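Search tickets
Search in: All projects / Open / Closed

GOLAU-243: Box pickup in hallway times out before grasp
Component: household chores, tidy task
Reported by: Yu-na Ki
Assigned to: Tae-yang Woo
Status: Open
Priority: Medium

Summary
The tidy task is meant to pick up a small cardboard box from the hallway carpet and carry it to the storage shelf. The run ends with STEP_LIMIT at 1000 steps. No grasp event is logged. The same policy clears the box in the Grulton kitchen layout, so I don't think it is a general grasp failure.

Steps to reproduce
1. Load the Golau house, hallway start pose, default lighting.
2. Run the tidy task with seed 144.
3. Leave the base planner on and the retry count at 3.
4. Wait for the run to end and open the grasp log.

Expected: box in gripper, base turns toward the shelf.
Observed: arms extended, no grasp logged, run ends on the step limit.

Renders from the seed 144 run, head view first and then gripper view:

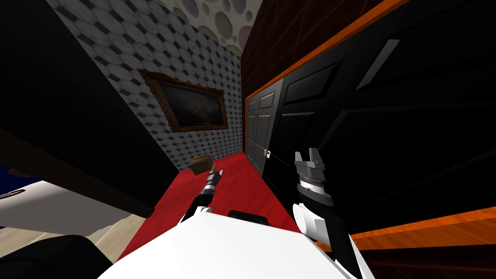
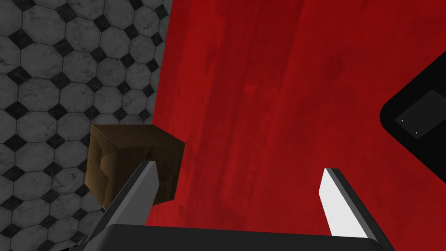 Box and open gripper, both views. Simulated.

Comment, Tae-yang Woo
Checked the target pose first. The detector has the box, with a stable confidence, so it isn't being missed. In the second view the box sits at the left side of the red surface, near the boundary with the tile, and the fingers are open with red between them. Lateral error is the first thing to rule out. Please attach the wrist pose log.

Comment, Yu-na Ki
Wrist log attached. The approach target is on the box centre. The commanded wrist pose stops short of it on all 3 tries, then the planner backs off and starts again. Collision margin is at the default.

Comment, Rhona Skinner
Look at what the planner treats as an obstacle. The hallway has a large black door on the right and black furniture close in on the left. With the default margin there may be no legal base pose that puts the arm over the box. The kitchen layout has a lot more clearance.

Comment, Tae-yang Woo
Agreed, that fits the log. The base planner rejects the left-hand poses for furniture clearance and the right-hand ones for the door. I reran with the margin halved. Grasp logged on the second try, but the elbow link touched the door panel on the way out. I wouldn't ship that setting.

Comment, Melaniia Pylypenko
For the chores report: does this count as a fail for "pick up a light object from the floor"? Rowbotham want a yes or no for each chore.

Comment, Rhona Skinner
Fail for hallways, pass for open rooms. If they only have one column, put fail. A person would lean over and pick the box up without moving any furniture, and that is the comparison the customer will make. I'd keep "light tidying" off the list of supported chores until this closes.

Comment, Yu-na Ki
Tried two more things this afternoon. Closing the door before the run gives a clean pickup with the margin at default. Leaving the door alone and starting the base further back does not help. It drives up to the same spot and stalls.

Workaround
Close the hallway door before starting the task. Do not lower the collision margin.

Next actions
Tae-yang to test a per-link margin so the forearm can pass closer than the base. Yu-na to add the hallway seed to the nightly set. Target is the April build.

Recent tickets
GOLAU-242: Dishwasher rack left half out after unload
GOLAU-239: Towel fold stops at second crease
GOLAU-236: Base wheel slip on carpet edge
DRURUTUM-88: Bin sorting on shop floor, wrong tote chosen
GRULTON-51: Kitchen drawer handle not detected in low light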